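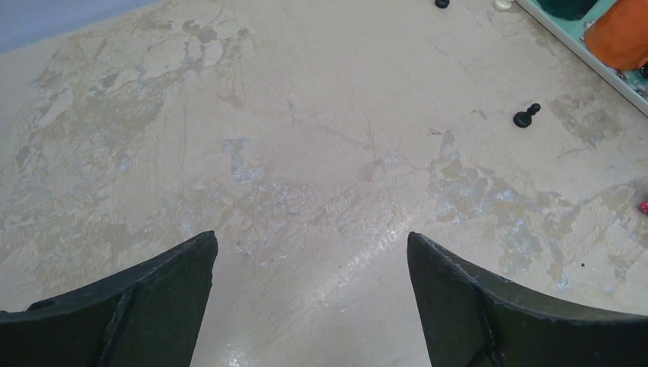 Warm beige with a marble-like look. Photo: Grendanex

GRENDANEX BRINGS BACK THE QUIET COLORS WITH ITS NEW BRIRKARI PAINT COLLECTION

Six families of beige, tan, stone and soft gray go on sale in December, with 3000 free color cards for home painters

HINOJOSA – Anyone who has ever stood in a paint aisle holding two nearly identical strips of beige, wondering which one would still look nice at breakfast, has a friend at Grendanex. The family-owned paint maker announced today that its new Brirkari collection of interior wall colors will reach stores this December, and it is the largest group of neutrals the company has put out since it opened its first mixing room in the old grain exchange on the edge of Hinojosa.

The collection is made up of 226 shades arranged in six families, running from a pale oatmeal through the tans and on to the light, slightly cool grays that so many people ask for when they are painting a hallway or a spare bedroom. Each family has been put together so that any color in it can sit beside any other, on a wall and its trim or in two rooms that open onto each other, without a lot of fretting over whether the undertones will argue.

"We have loved our bright colors over the years, and we still do, and please do go on painting your front doors yellow," said Myroslav Kravets, head of color at Grendanex. "But the letters we get are nearly all about the in-between shades. Somebody has a stone fireplace they can't change, or a floor their grandmother picked out, and they want a wall that gets along with it. I have a shoebox of those letters on my desk, some with bits of carpet taped to them, and this collection was mixed with that shoebox open beside me."

Kravets and his team began by painting large boards and moving them from room to room over the course of the day, from the first light at 6 in the morning until the lamps came on. A good many colors that looked lovely at noon turned pink or greenish by supper and were sent back to be mixed again. One of them, a sandy shade called Porch Step, went through so many rounds that the mixing room threw it a small party (with cake, also beige) when it was finally approved.

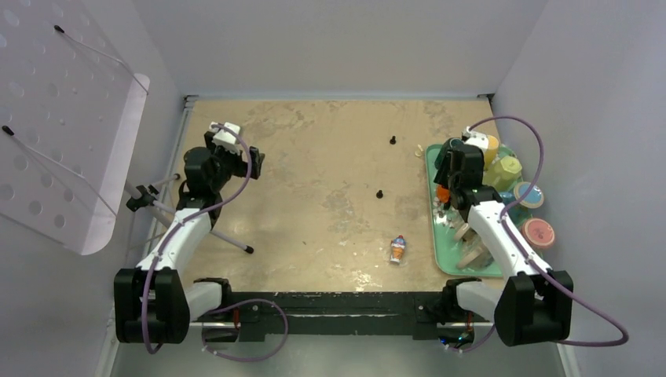
Tan and light gray together, with a little lavender-purple. Photo: Grendanex

The company is especially fond of pairing its tans with light gray, a match that some decorators used to warn against. The Brirkari color guide gives a whole chapter to it, along with pages on north-facing rooms, low ceilings, rented apartments, and the tricky matter of choosing a white for the woodwork. There is also a friendly section on accents, which suggests trying a purple or a deep green in a small dose, on a cushion or a lampshade, before painting anything at all.

All of the colors will be offered in Cemel, the washable matte finish that Grendanex customers already know from its kitchen and nursery paints, as well as in eggshell and satin. Cemel has a low odor and cleans up with soap and water. Sample pots will be sold singly for those who like to live with a patch on the wall for a week or two, a habit the company warmly encourages.

To help people get started, Grendanex is giving away 3000 fold-out color cards, painted with real paint so that the shades match what comes out of the can. Cards may be picked up at the Hinojosa shop or requested by mail while they last. The shop will also hold free color hours every morning through December, when visitors are welcome to bring in curtain scraps, tiles, sofa cushions or anything else they need to match, and to sit down with a cup of coffee while someone from the mixing room has a look.

About Grendanex

Grendanex makes interior and exterior paints, primers and wood stains in Hinojosa. Its paints are sold through independent hardware and decorating stores and at the company's own shop, next door to the mixing room.

Press contact: Grendanex Press Office, Hinojosa. Color cards, sample pots and printed copies of the Brirkari color guide are available to members of the press on request.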